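Fuleslow Workroom Trades Its Junk Drawer for a Blue Bin

FULESLOW — The junk drawer at the Fuleslow community workroom was retired in September after long and undistinguished service, and its duties have passed to a set of open blue plastic bins. Members were told by email. There was one reply, asking whether anybody had found a tape measure.

The drawer held 627 items when it was finally tipped out onto a bedsheet. The inventory, which is taped to the workroom door for anyone with an evening to spare, includes 26 keys that open nothing in the building, five left-hand gloves and a great many screws described only as "various." The screws have been kept. The gloves are under discussion.

The new arrangement is simple enough to fit on an index card. Small hand tools go in a bin, the bin stays on the counter, and whoever borrows a tool puts it back before the lights go off at 9 p.m.

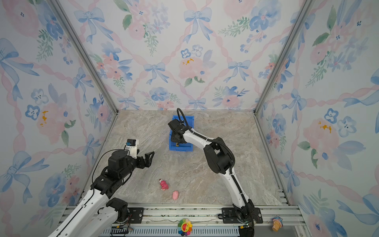
The workroom's monthly notice calls this "the one-bin, one-look rule," meaning that a person should be able to find out whether a tool is home by glancing down. The old drawer required both hands, a flashlight and some forgiveness. It also stuck in humid weather, which for several summers was the closest thing the place had to a security system.

Money was not the obstacle. The bins came from Huto, the hardware store two doors down, and the whole changeover, with labels and a new extension cord nobody had budgeted for, was paid out of the $1,178 raised at the spring plant sale. The rest of that sum is promised to the gutters, as it was last year.

The decor has drawn more comment than the storage. Roses, blue bows and pink ribbons on the wallpaper have divided the membership, with one faction holding that a place for tools should be painted gray and the other pointing out that the gray faction has never once offered to paint it. The marble-patterned surface has been better received — it goes with sawdust, and it goes with coffee. 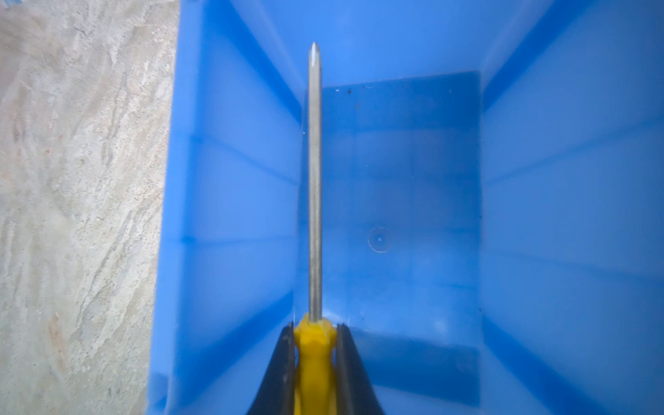 Looking down into a blue bin beside the marble-patterned surface.

Labels remain a sore point. The first batch was printed in a typeface so elegant that "pliers" was widely read as "fliers," and a stack of fliers for the Plaltska Street yard sale duly appeared among the pliers. A second batch, in plain capital letters, is expected by the end of the month. Until then, members are asked to use their judgment, a request the notice repeats twice.

The bins are also meant to help with lending. Neighbors may borrow hand tools for up to five days by signing the notebook at the counter. The notebook replaces an honor system under which a good level left the building three winters ago and is thought to be living comfortably on Luo Avenue. Its return would be welcomed and no questions asked, although a few have been prepared.

Screwdrivers are the most requested item, followed by the stepladder, which does not fit in a bin and has been excused from the rule. Members who bring in tools of their own are asked to mark the handles. Colored tape is in the cupboard, next to the gloves.
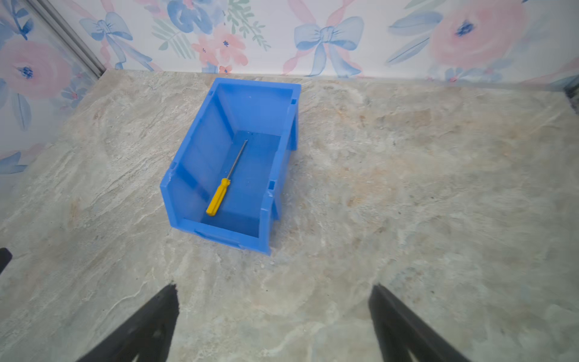

Does a screwdriver have to go back in the same bin it came from?
Any bin marked for hand tools will do, provided the screwdriver is lying flat and can be seen from above.

The workroom is open from 4 p.m. to 9 p.m. on weekdays. Keys from the old drawer may be claimed at the counter by anyone who can name the door.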